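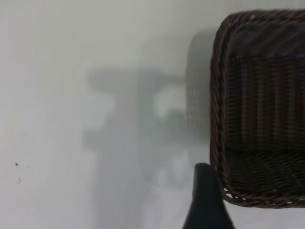

The basket from the gripper's side, at the Wundau open day.

I went to the Wundau open day in September expecting to be shown something fast. There is always something fast at these events, usually behind glass, usually throwing boxes about. What I came home talking about was a bread roll and a wicker basket on a plain pale table, and I have been boring my family with it ever since.

The task could be explained to a toddler. Roll goes in basket. Ingeborg Trummer, who was running the table, put it in those words and then let us stand and watch for as long as we liked (I stayed so long that I missed the free soup). She had two screens beside her, one fed from the robot's wrist and one from a camera looking over the table, and I think every open day should have those two screens. From the wrist, the world is a braided rim, a lot of shadow and the tip of one black finger. Try putting your shopping away with that view and you'll have new respect for the thing!

My neighbour in the crowd, a retired baker called Reto Riedl, was less taken with it. He said he had filled baskets for 27 years and could do four rolls a hand without looking. Quite right, and I'd have paid to see it. But I think he was measuring the wrong thing. Speed comes later. A soft roll has to be held firmly enough to lift and gently enough to stay a roll, and a woven rim is a fiddly, bumpy thing to clear. His hands learnt all that so long ago that he has forgotten there was anything to learn. 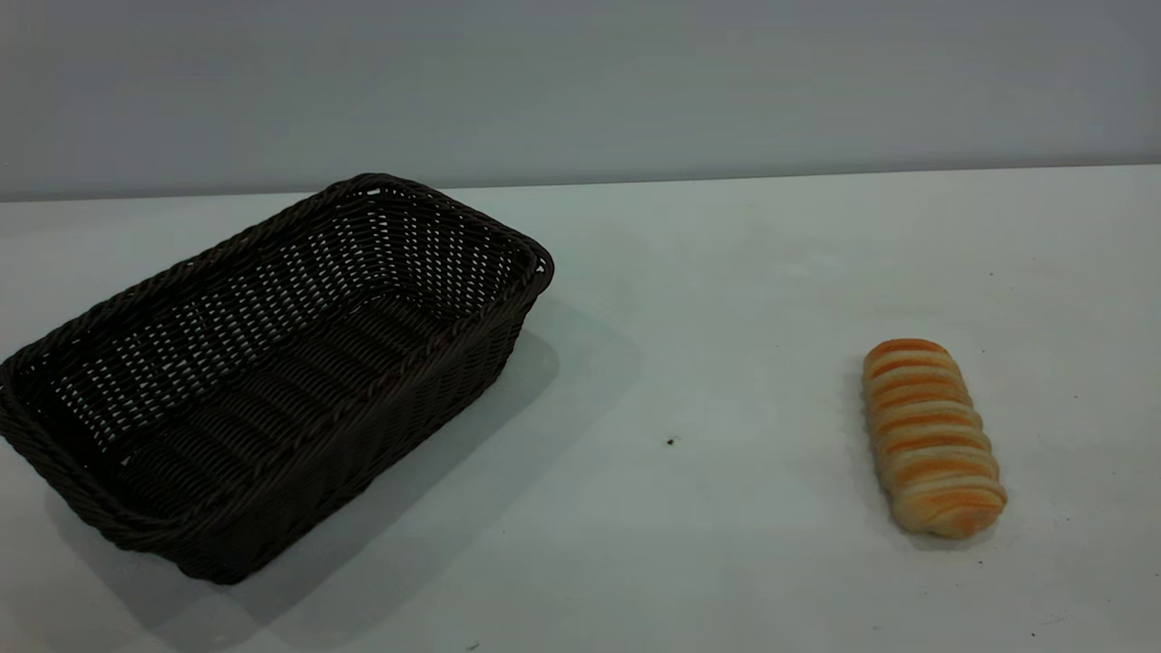
Basket and roll on the demonstration table.

Trummer told us her group had logged 437 attempts with that one basket before the doors opened, and she was perfectly happy to talk about the bad ones. I loved that. Rolls squashed, rolls dropped short, a basket nudged clean off its spot. Down the hall the Zolthorpe stand had a polished film on a loop and a man handing out pens, and I can't remember a single thing the film said.

So my plea to anyone planning one of these days is to give us the small, slow jobs. Put out the bread. Let people stand near enough to see the weave of the basket, and have someone there who'll answer daft questions. A girl in front of me asked whether the robot knew it was bread, and the answer took ten minutes and drew in half the room, with Reto Riedl arguing loudest of all.

They are doing it again in spring, and I've asked whether he's coming.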